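Robots for room tidying at our guest house, what happens to the staff?

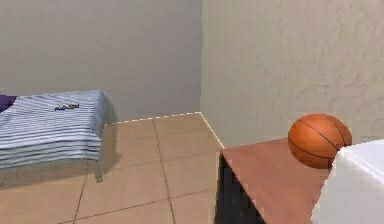 Bianka Fodor
Will the robot mean fewer hours for the cleaners? Management at Zorkenby want an arm to clear and reset the rooms from September and keep telling us it will "free us up". Free us up for what? There are 11 of us on the rota and no one has shown us a new one.

Szabolcs Szilágyi
It depends on what they do with the time saved, so get that in writing before the thing arrives. At our place in Jikstead the hours stayed the same for five months, then each cleaner was given 27 rooms a shift where it used to be fewer. The robot picked things up off beds and tables. We still did the bathrooms, the sheets and whatever it had dropped or put in the wrong place. Ask who gets called when it stops, and whether that counts as paid time. With us it didn't until the union rep kicked up a fuss.

Ilze Ramanauskas
depends on your boss really. ours was all talk, trial got cancelled

Tibor Sárközi
Agree with Szabolcs about getting it in writing. I'd also ask to see it work in one of your own rooms, with a real guest's mess. The sales demo we got was very tidy to begin with.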